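5.2 Lost grips in the container task

We had expected most of our trouble to come from planning, and for the first weeks it did, but by December the fault that filled our logbook was a plainer one. An arm would report a secure grip on a container when its hold was poor or missing altogether, and the controller, having no reason to doubt the report, would carry on to the next step. Of the 1,046 attempts we kept for analysis, 955 ended without any intervention. The remainder were stopped by the operator or by the force limit, and it is those that we would like to dwell on here, at perhaps more length than is usual.

The grip check in the Trilta controller looks at finger opening and motor current, and passes the grip if both stay within bounds for 900 milliseconds. That works nicely with boxes and soft packets. A smooth round body is harder on it, as the fingers can settle on the curve a little off centre and still draw a perfectly respectable current. Once the arm accelerates, the contact point creeps, the opening changes by less than the threshold, and the check goes on passing. We also found that the Likeo wrist cable, if routed too tightly, added a small steady pull of its own that the current reading could not tell apart from a load. We were rather slow to spot this, and we are grateful to the technicians at Fesov who suggested swapping the cables between wrists.

When two arms share an object the consequences are less gentle. If one side slips while the other holds, the holding arm takes the whole weight and whatever sideways push its partner is still applying – and the partner, believing itself attached, keeps following the shared path.
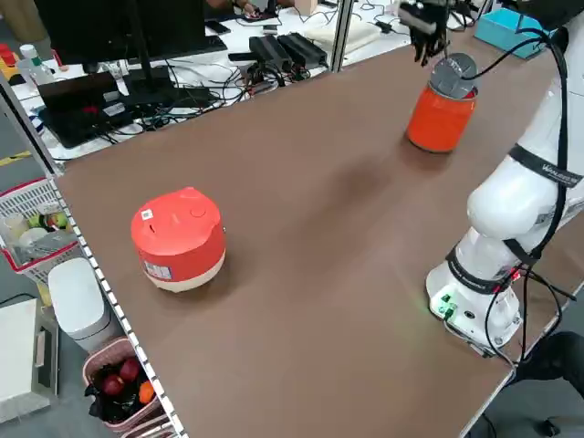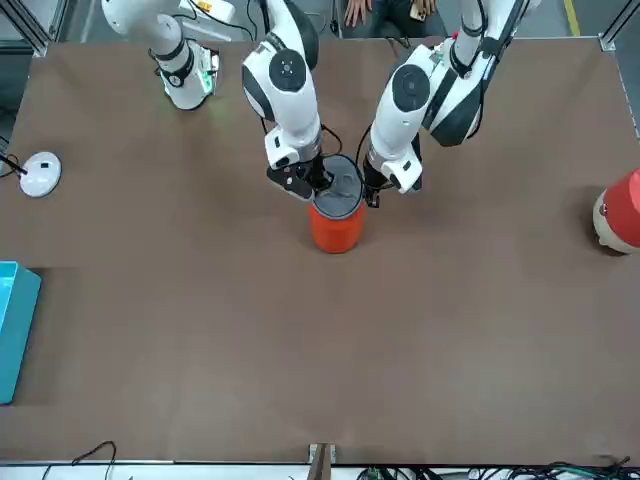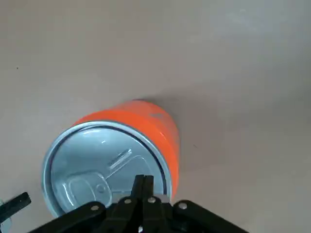 Figure 3. The work at hand: orange containers and the black grippers used to handle them.

We made two changes. The first was to compare the commanded and measured wrist forces during a short, slow test lift, before any longer movement is allowed. The second was to link the two arms' stop signals directly, so that a doubtful grip on either side halts both. The older Hegazy safety module could not do this without a firmware update, and we would advise anyone using the same unit to check the version early on.

The test lift makes each attempt a little longer, which our operators grumbled about at first and then stopped noticing. It does not help with slips that begin late in the movement, and for those we still rely on the force limit and on a person standing near the stop button.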